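Supper Club Questions, Answered

I get the same emails every month, so I finally sat down with a coffee and typed up the answers. If yours isn't covered, write to me and I'll add it (eventually!).

How do I get a seat?
Sign up on the list and wait for my Friday email. We have 32 seats at the Zunddale house and they go to whoever replies first. I don't play favorites, and yes, my own sister has missed out twice.

What does it cost?
$40 a head, and that covers food, coffee and the first glass of whatever Gaspard is pouring. Bring your own bottle if you want more after that. There's no corkage.

Can I pick who I sit with?
Tell me when you book and I'll try. Groups bigger than 4 get split up, sorry. We did one long night in May with a party of cousins down one end and they never spoke to another soul.

I'm vegetarian. Will I go hungry?
Not a chance. Clémence Marchal runs the kitchen and she doesn't eat meat herself, so the vegetable dishes get most of her attention. Vegan is fine too, with a few days' warning. Nut allergies are harder for us because she bakes with almonds all the time, so please call me before you book and we'll talk it through.

What time should I show up?
Doors are at 6:30 and soup goes out at 7. If you're running late, text me and I'll hold your bowl, but I won't hold up the whole room.

Where do I park?
Along Pruvost Street, on the church side. Don't use the bakery lot! They tow, and they're quick.

Should I dress up?
Wear what you like. I'm usually in an apron and old sneakers. The back room gets chilly once the sun goes down, so a sweater is smart.

Can I cancel?
Up to noon the day before, and you get all your money back. After that I've paid for the fish, so I can only move you to another month if someone takes your seat.

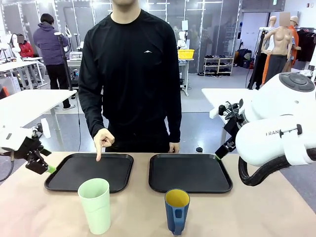 Do you take bookings for private parties?
Sundays only, and I need a month's notice. Email me your date and how many people you're feeding, and I'll send back a menu and a price.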